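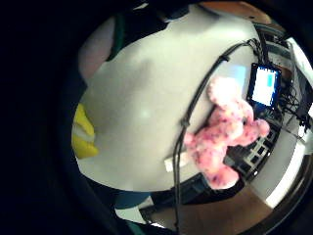
Bouzid objected early on that a tidy table proves very little, as people put toys away when they know someone will check. We share the doubt, and it shapes how we read our own results.

4.2 Sorting soft and hard toys

Of 414 toys put away, 319 went back to the compartment they came from. That sounds like a good score. We are less sure. Plush toys have no obvious home — they get pushed in wherever there is room — and a match may only mean that one space was left. Figure 2 shows a small round toy in the hand beside a bin with compartments, a toy banana lying across the larger one.

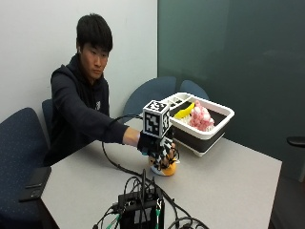 Figure 2. Toy and divided bin.

Kartha replied that dividers do help, and that mixed compartments come from bins that are too small. Perhaps. But the Grostar bins were never tested against an open box of the same size, and until they are, we would not credit the dividers with anything. The 95 misplaced toys are taken up in Section 4.3.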